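Kidney table

A kidney table is a table whose top has a rounded, uneven outline, with one long side curving inwards and the other bulging outwards. The name comes from the likeness to a kidney or a kidney bean. The term is used for several kinds of furniture that have little in common apart from the shape of the top, among them small writing tables, dressing tables, low tables for living rooms, and the large tables used for group work in primary schools. A top with a less regular outline, without a clear inward curve, is often sold under the same name, although some dealers prefer "pebble table" or "cloud table".

Contents
1 Name
2 Shape and size
3 History
4 Materials and making
5 Use in the home
6 Use in schools
7 Care and repair
8 See also

Name

In English the words "kidney table" have been used by furniture makers since the eighteenth century, at first mostly for writing and work tables. French makers used rognon (kidney) and haricot (bean) for similar pieces. In German the word Nierentisch is closely tied to the low tables of the 1950s and is sometimes used loosely to mean the whole style of that decade.

Shop catalogues are not consistent. The same top may be called kidney, bean, pebble or organic by different sellers, and a few use "kidney" for any table with no corners.

Shape and size

The classic outline is symmetrical, with two equal lobes joined by a narrower middle. A person sitting at the inward curve has the surface on both sides within easy reach. Later tables, and most low ones, have one lobe larger than the other, so that the top looks different from each side.

Low tables are usually 35 to 50 centimetres high. Dressing tables and writing tables are made at normal sitting height, from 70 to 76 centimetres. School tables often have legs that can be raised or lowered in steps.

The length is measured across the widest part and the depth from the outermost point of the bulge to a line drawn across the tips of the lobes. Some makers measure the depth at the waist instead, which gives a smaller figure, and second-hand buyers are advised to ask which has been used. The Candetti low table, made in Prustport, was listed at 1,067 millimetres long in every catalogue, a plain conversion from the 42 inches of the first model. Its depth was given only at the waist.

History

Small kidney-shaped tables were made in France in the middle of the eighteenth century, commonly with a shallow drawer and a shelf between the legs. English makers took up the form soon afterwards, and kidney-shaped writing tables with banks of drawers were made throughout the nineteenth century. The shape also suited dressing tables. From the 1920s to the 1950s many homes had a plain kidney-shaped dressing table with a fabric skirt hung from a rail under the top, hiding the drawers and the cheap wood of the frame.

The low version belongs mainly to the years after the Second World War. It had three or four thin, splayed legs and a top with a coloured or patterned surface, often with a metal or plastic strip round the edge. It was light, cheap and easy to move. By the middle of the 1960s it had gone out of fashion and large numbers were thrown away. Interest returned in the 1980s among collectors, and new tables with a similar outline have been made since.

Candetti began as a maker of shop fittings and added domestic tables later. Its first kidney table was cut from the same board as its shop counters. The model had three legs and came in 13 colours, of which white and pale grey stayed in production longest. Condori, a smaller workshop in the same town, made a taller version to order and marked each one with a stamped number on the underside. The numbers begin at 100, and the highest yet recorded is a little under 1,000, but there are gaps in the run and the true output isn't known.

Materials and making

Older tables are of solid wood or of veneer laid over a cheaper wood. The curved front of a drawer was built up from small blocks or sawn from a thick piece, and either method took a good deal of time. For this reason curved drawers are rare on later tables, and most have none.

Modern tops are generally cut from flat board by following a template or by a computer-controlled router. The edge is the harder part of the job. A straight edging strip will bend round the outward curves without much trouble but tends to lift at the inward one, where it has to be held until the glue has set. Painted and lacquered tops avoid the strip altogether: the edge of the board is filled, sanded and coated along with the surface. Glass tops are cut and then ground and polished, and are usually supported from below on rubber or plastic discs.

Three legs stand firmly on an uneven floor but leave the table easier to tip if weight is put on the part of a lobe that lies beyond the legs. Makers deal with this by setting the legs far apart, by using a fourth, or by fitting a heavy central foot.

Use in the home

The low kidney table is used in the same way as any coffee table. The missing corners make it suitable for narrow rooms and for homes with small children. It sits awkwardly against a straight wall, leaving gaps behind it, and is usually placed a little way out. Decoration is often kept to one or two small things, such as a box or a pot of flowers, because a large tray or a row of books tends to overhang the waist. 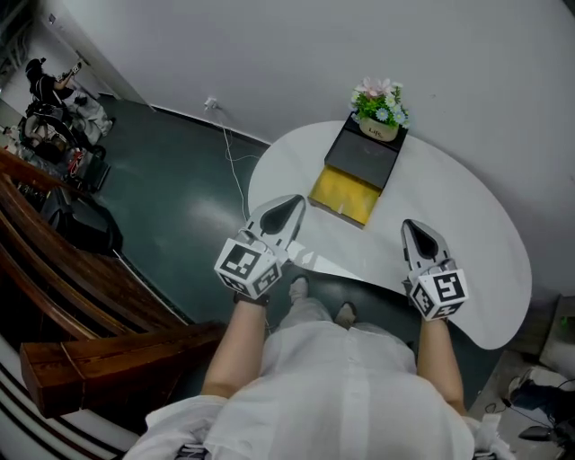

A white kidney-shaped table with a small black box and a pot of artificial flowers 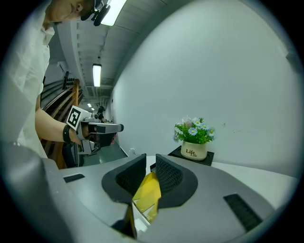 White and other pale tops became common again with the return of gloss finishes. They show dust less than black ones but show tea, ink and newsprint more. Household guides suggest felt pads under pots and boxes, which can otherwise leave fine scratches when they are slid across a glossy surface.

Taller versions are used as small desks, hall tables and sewing tables. When used for sewing or other handwork, the table is often turned so that the worker sits in the inward curve, with materials laid out on one lobe and finished pieces on the other. Left-handed and right-handed people can use a symmetrical top equally well. With an uneven top, the larger lobe is normally kept on the side of the working hand.

Use in schools

Kidney tables are widely used in primary schools, where they are sometimes called group tables or horseshoe tables, though a true horseshoe table has a much deeper cut-out. The teacher sits at the inward curve and up to six children sit round the outside, all at much the same distance from the teacher. The tables are used for reading groups, handwriting practice and games.

School tables need to be hard-wearing and are mostly finished with a plastic laminate. The Stallen school table, sold in three heights, has a top that can be wiped down after painting and a moulded edge in a contrasting colour. They do not stack, and schools that need to clear a hall for lunch generally prefer folding rectangular tables.

Care and repair

Laminate and lacquered tops are cleaned with a damp cloth and a little washing-up liquid. Scouring powder dulls the gloss. Small chips in white lacquer can be filled with a matching repair pen, but the match is seldom exact on an old top, as white finishes yellow with age and do so unevenly where objects have stood for years.

Edging that has come away at the inward curve can be glued back with contact adhesive. Both surfaces are scraped clean first, and the strip is warmed with a hairdryer so that it bends without cracking. Ordinary clamps do not grip well on a curve, and restorers often use masking tape or a shaped block cut from scrap wood.

Loose legs on tables from the 1950s are a common fault. The legs usually screw into a metal plate fixed under the top, and the short screws holding the plate work free from the board. Longer screws may come through the surface, so the usual repair is to plug the old holes with glued wood and drill them again, or to turn the plate slightly and fix it in fresh board.

See also

Coffee table
Dressing table
Horseshoe table
Writing table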